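Penrose Robotics Club

The Penrose Robotics Club is a student club at Idby Technical College. It was founded by Dorothy Hulme, a lecturer in control engineering, and meets on Thursday evenings. It has more than 40 members, who work in teams of six.

The club's main project is Gritotach, a wheeled inspection robot designed to check fire points in the college corridors — hose reels, valves and cabinet doors. Cadi Powell led the software team for two years. Members write the route planner and label the pictures used to train the robot to recognise equipment. Gritotach was entered in the Fukow Student Challenge, held each October, in the building inspection class.
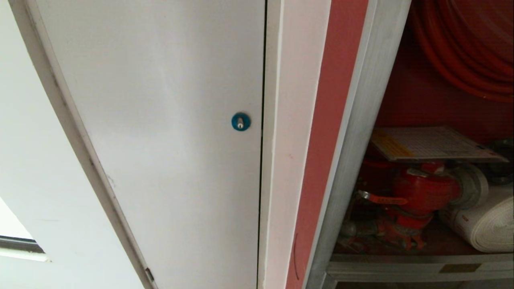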